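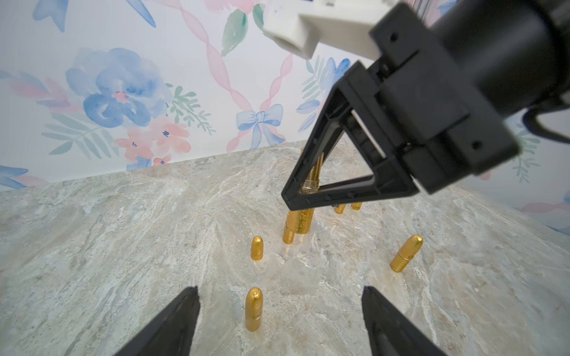
How to read a supplement label before you buy

Start with the serving size. A bottle marked 1,000 mg may mean two or three capsules, not one. Divide the amount by the number of capsules to get the true strength of each.

Next, read the "other ingredients" line. Fillers and coatings go there – check it if you have allergies.

Look for a lot number and a use-by date. If either is missing, put the bottle back.

Watch for the words "proprietary blend." The maker gives a total weight for the mix but doesn't have to list how much of each herb is in it.

Write down what you take and show the list to your pharmacist, especially if you use blood thinners.

Ullcombe readers can pick up a blank list at the Mumgate counter until 6 p.m.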